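Notice to Subscribers Concerning the Second Single

3 min read

The Standetti Record Society wishes to inform its subscribers of the circumstances in which catalog number 199 was withdrawn and then issued again.

The record was the second single by the group Skoslow, a trio formed at the music school in Pulo. The A-side, "Malhotra," was written by the singer, Refilwe Jacobs, and recorded in a single evening. The B-side was to be a slow instrumental for organ. The Society approved both titles and ordered a first pressing of 100 copies on seven-inch vinyl.

On 16/03/2024 the Society received a letter from Mr. Ramesh Gautam, a subscriber of long standing. Mr. Gautam wrote that he had played the B-side 12 times and that a woman could be heard speaking beneath the organ in the second verse. He did not wish to complain. He asked only whether the Society knew who she was.

The Society did not. The matter was referred to the engineer, Kerttu Saarela, who examined the master tape and reported no voice upon it. She then examined a pressed copy and submitted a second report of one line: "She is asking for the window to be closed."

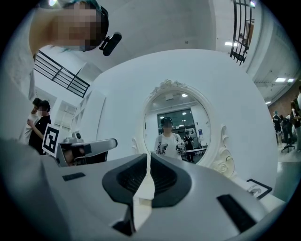
Subscribers were asked to return their copies at the Society's expense. Four came back. The remainder were retained by their owners, several of whom wrote to explain that they had grown used to her. Mrs. Anju Rathore stated that she now closed her own window before playing the record and found the sound much improved.

Refilwe Jacobs was invited to the office to hear the pressing. She listened to it standing, with her coat on. At the end she asked to hear the second verse again, and after that she asked whether the organ could be made quieter. The minutes record that the voice belonged to her mother, who had taught piano in the room above the studio before it was a studio, and who had disliked drafts.

The Society considered whether a credit was owed. Its rules provide for singers, players, arrangers and writers. They make no provision for a person who is not on the tape. Mr. Gaurav Saxena, as secretary, drafted an amendment, which was carried in April without objection.

The single has accordingly been issued again under the same number, with the organ reduced and the sleeve corrected. The spoken part is credited to "Mrs. Jacobs, upstairs." Subscribers who hold the earlier pressing may keep it.

Playing instructions are printed on the inner sleeve.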